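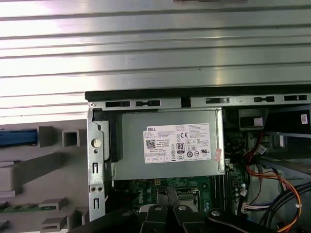 Haltudport Office Services
Desktop Support Ticket 3000

Site: Mwakyusa Building, records room
Equipment: Dell desktop tower
Category: Hardware, power
Priority: Normal
Opened: Jul 11, 2020
Status: Closed, with follow-up

Problem as reported

The desktop at the scanning station shuts off without warning. The user reports that the screen goes black, the fans stop, and the power button does nothing until the cord has been unplugged for several minutes. The fault occurred 3 times in one morning. No error message is displayed before the shutdown. The user has lost unsaved index entries and has been asked to save after each batch until the ticket is resolved.

Initial response

The user was asked to confirm that the tower was plugged directly into the wall outlet. It was connected through a power strip shared with a label printer and a space heater. The space heater was removed and the tower was moved to its own outlet. The user was asked to report back at the end of the shift.

User update

The computer shut off again after lunch. Nothing else was plugged into the outlet. A replacement power cord from the supply cabinet made no difference.

Technician notes, first visit

Event log reviewed. Entries show unexpected loss of power only. No temperature warnings were recorded. Memory and disk tests from the startup menu passed. The machine shut off during a second run of the memory test, which rules out the operating system and the scanning software as the cause.

The outlet was tested with a meter and with a desk lamp left on for the length of the visit. Both were normal. The tower was tagged and taken to the Meltside bench. A loaner was set up at the scanning station.

Technician notes, bench

Cord disconnected and power button held down to discharge the unit. Cover taken off. The power supply is the Dell unit and carries the 80 PLUS mark on its rating label. The small pinkish sticker at the right edge of the label is partly peeled. It was left in place, as removal of stickers may affect a warranty claim.

Main board connector and processor power connector unplugged, inspected, and reseated. No discoloration on the pins. No swollen capacitors found on the motherboard. Dust was cleared from the power supply vents with canned air.

The tower was started and left under load. It shut off after 17 minutes. The test was repeated with the optical drive disconnected, with the same result. A known good power supply of the same rating was then connected from the bench stock. The tower ran under load overnight without a shutdown.

Finding

The original power supply fails under sustained load. No fault was found in the motherboard, memory, or disk.

Parts request

One replacement power supply ordered through Hornon. The part number must be taken from the rating label and not from the asset list, which still shows the model purchased for the front counter in June. The first order was returned by Hornon for this reason and had to be entered again.

Resolution

Replacement power supply installed. Internal cables were routed clear of the processor fan and the cover was refitted. Startup diagnostics passed. The tower was returned to the records room and the loaner collected. The user confirmed normal operation through two full shifts.

The failed power supply is sealed and is not to be opened. It has been placed on the electronics recycling shelf at Meltside with this ticket number attached.

Follow-up

1. Space heaters are not permitted on power strips that serve computer equipment. A reminder has been sent to the records room.
2. Asset list to be corrected for this tower. Assigned to the Meltside bench, open.
3. If the fault returns, reopen this ticket. Please do not submit a new one.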